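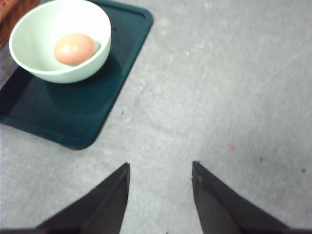 How do we know what a writer was like as a child?
Mostly from letters, school records and what other people said later, and some of those are a lot safer to trust than others.

Take Elin Bowen, who wrote stories about life on a sheep farm. Lots of books say she wrote her first novel at age six. Did she? A six-year-old can write a story, sure. A whole novel is harder to believe.

So where did that claim start? It came from her cousin, Caradog Owen. He told it to a newspaper when Elin was already famous and he was an old man. He never said he had read the book. No page of it has ever been found.

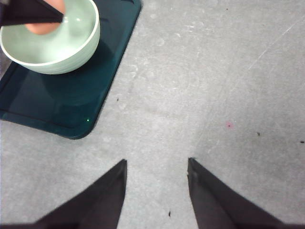
Now look at what we do have. There is a notebook from her school in Flaninlow with six short poems in it. Her teacher, Llinos Wogan, wrote the date beside each one. Elin was nine. That is good evidence – it was made at the time, by someone who was there.

A letter is good evidence too, but be careful. People show off in letters. Elin once told a friend that she had sold 2300 copies of her first book. Her publisher, Pugh, kept a sales list, and the list says 975.

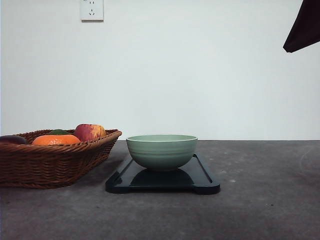
Was she lying? Maybe. She may have mixed up the copies printed with the copies sold. We can't ask her, and a book that tells you exactly what she was thinking is guessing.

When you read about someone's life, try asking these things:
Who said this first?
Were they there?
When did they write it down?
Does anything else back it up?

If a book won't tell you where a story came from, you can still enjoy the story. Just don't put it in your report as a fact.

Written by Omolara Osagie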